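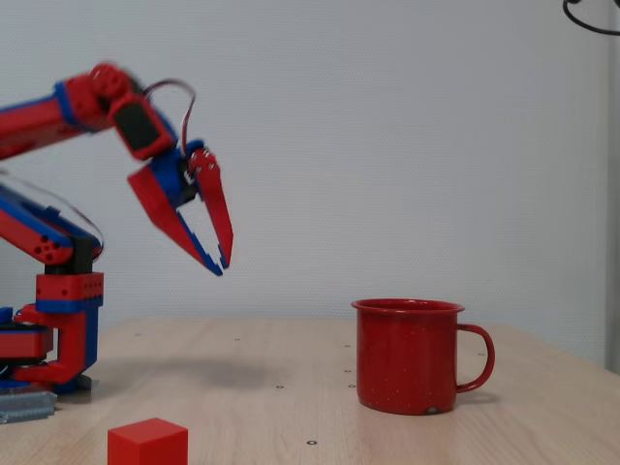 Open day at Flitemik, Tarkosville
Filed under: Out and About / Visits

Thursday, got there late, parking hopeless. 24 of us in the group, one small bench room. The job was mug work with the red and blue arm – open the gripper, come down, lift, put back. Red enamel mug, the speckly camping sort.

First go fine. Second go the shoulder servo lost its position half way down and the arm just dropped. Not far. Gripper hit the bench, red light on the controller, everyone stepped back. Nearest visitor was well inside the line which I didnt like.

Stop button was on the far side of the table. Took our guide 2 goes to reach it. Their log said 73 faults since April, mostly that same joint, and they blame a loose plug. Fair enough, but then why run it with people leaning in?

They've promised a second button and a proper rail. Will go back and look. Tea was good.

Related
Iltent warehouse tour: slow belts, long queue
Yusof tool fair, what we bought
Guard rails on a small budget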